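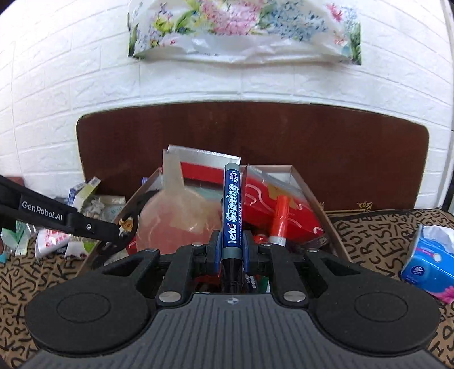
Lernilau Handheld Data Group - shared notebook

Sep 19, 2022

Bedroom set, box task. Marker upright in the blue fingers, open carton behind it on the bed. Left and right grippers both in use. Target is 40 clean episodes before we move anything.

Keep the grip low on the barrel so the lettering stays readable to the wrist view. Boglárka Major wants the colour labels done by hand this time - the Mosdale script kept calling dark blue grey.

Junk in the box stays jumbled, don't tidy it. Reshuffle every 6 episodes. Bedspread letters might confuse the tracker, same as teh patterned rug in June. Check drift on the first few befor doing the lot.

To do: free up disk, rename the Vieira folder, ask about spare finger inserts.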